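**Kenlow office moves up a floor (again)**

After 11 years on the second level of the Fellero building, Tratus Engineering's Kenlow office is going up in the world by one flight of stairs. The new lease covers 771 square metres, and the drainage group has already asked how much of that is kitchen.

The move was meant to finish before the Bratu bypass tender went in. It didn't, so 145 drawings were checked on a floor with no chairs and one working power point. The client has since written to say the set was very tidy. We've framed the email, or will when we find the hammer.
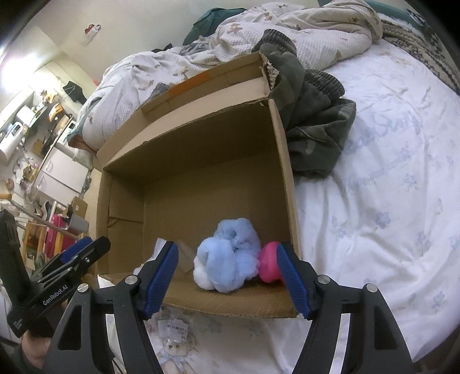
Structures will sit along the north windows, an arrangement they describe as fair. Geotech gets the room beside the core store, which now holds 327 labelled samples and one labelled "ask geotech". Anyone who can help with that last one should call in before May, when the shelving is bolted down for good.

The phone numbers stay the same. The parking does not: visitors should use the rear entrance off the laneway and ignore the sign telling them not to. A replacement sign has been ordered, in the right colour this time.

Clients and old colleagues are welcome to drop by for a cuppa once the lift is certified. Until then, bring sensible shoes.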